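**Kavville, Mar 30, 2025**

# Goltar opens sign-ups for spring tidy program

Goltar, the Kavville home-care firm, is taking sign-ups for its spring tidy program for apartments and small houses. The program covers floors, wastebaskets, houseplants and the corners of living rooms that get skipped during the week.

Each household gets four visits. The first visit is for litter and loose paper, and every wastebasket gets a fresh liner. Later visits cover baseboards, fans and cords, and plant pots and saucers.

"People ask us to start with the closets, and we start with the floor," said Heather Katene, who runs the program. "Wrappers and scrap paper go in the basket first. Then we can see what needs wiping."

A trial in January took in 19 homes in the Murakami and Trarnska districts. Most of those households asked for more help with large potted plants, and Goltar has added plant care to the second visit. Crews will trim dead leaves, wipe the live ones and clean under the pots.

"My living room has a fan, three big pots and a lot of cable," said Rafsan Ranasinghe, a Trarnska tenant who took part in the trial. "I had stopped cleaning back there."

The spring program has room for 100 households. The price is $200 for all four visits, with liners and cleaning supplies included. Tenants need to be home for the first visit only. 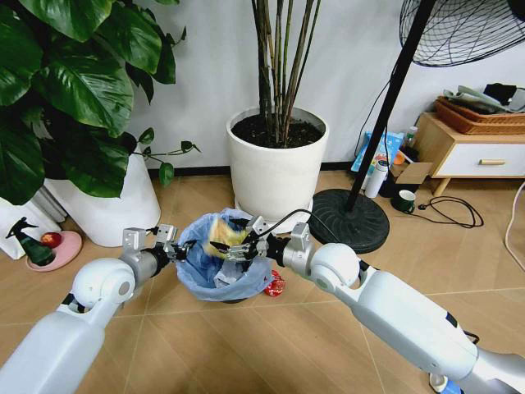
*Floor pickup beside the houseplants, with a blue-lined wastebasket and a red wrapper still on the tile.*

Sign-up forms are at the Goltar front desk in Kavville. Households from the January trial may book early and keep the same crew.

Press contact: Jong-dae Yook, Goltar, Kavville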